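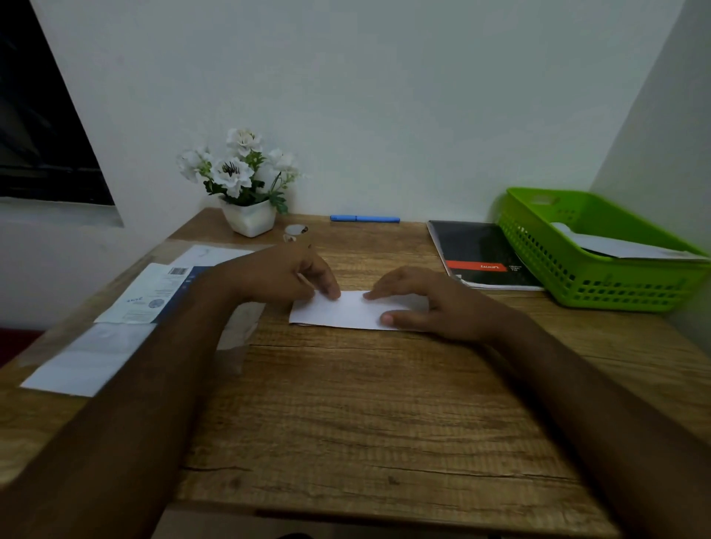
March, evening

Back from the open day at Tamuno. Writing this down before the details go.

Arrived at 9, signed in, got a visitor badge and a pair of safety glasses that did not fit over my own. The building is the old Fekulholm warehouse, now split into a machine hall on the ground floor and a row of small rooms upstairs. There were two groups. Mine was led by Rasha Dabbas, who runs the manipulation side and answers questions with the number first and the explanation second, a habit I appreciated.

Machine hall first. The packing cell is a Zodari arm on a fixed pedestal behind a light curtain, picking cartons off a belt. Cycle time was posted on a board by the door as 7 seconds. I timed a few with my watch and got the same. The gripper is plain suction, four cups, and the vacuum line runs outside the arm in a loop that will wear through at the second joint sooner or later. I mentioned it to the technician. He had already ordered a sleeve.

The arm stopped once while we were there. A visitor leaned in to read a label and broke the curtain. Restart took longer than I expected, as the cell has to clear the belt before it will home. Worth remembering for our own layout at Duststead, where the walkway passes much closer than it does here.

Upstairs was the part I came for. The folding work is done by hand at an ordinary wooden desk: a small sheet of white paper, folded lengthwise, one hand holding the left part down while the other presses along the crease. A thin stick is pinched between the left thumb and index finger during the pressing. I tried it later with a toothpick on a sheet from my own notebook and it is harder than it looks to keep the paper square with two fingers occupied.

Rasha's point was that a fold is a bad task to describe in positions and a reasonable one to describe in contacts. The sheet moves if the left hand lets up too early. The crease wanders if the right hand starts pressing at one end with the other end free. They have 1,278 recorded folds so far, and the plan is to sort them by where the holding hand sits, not by how the finished sheet looks. I asked what they do with bad folds. They keep them and mark them.

I also asked why the desk is not cleared. There are flowers in a white pot on it, a green basket with papers in it, a black spiral notebook, a blue pen. She said a bare bench gives results that hold up on a bare bench. Fair enough, although I would still want a set of bare-bench runs to compare against.

Brian Mbwambo gave the talk after lunch. Fifteen slides, mostly on force limits. His figure for the paper task was a ceiling of 50 newtons at the wrist, which seems high to me for a single sheet. He said it is a safety stop and the working value is far lower, but he did not have the working value with him. Wrote down his email. Must follow up.

Lunch was sandwiches. The coffee machine was out of order – odd thing to see in that building.

To do:
Ask Brian for the working force value and the sensor model.
Measure the walkway at Duststead again, from the curtain line and not from the pedestal.
Check our own hose routing at joint two.
Return the badge, which is still in my coat pocket.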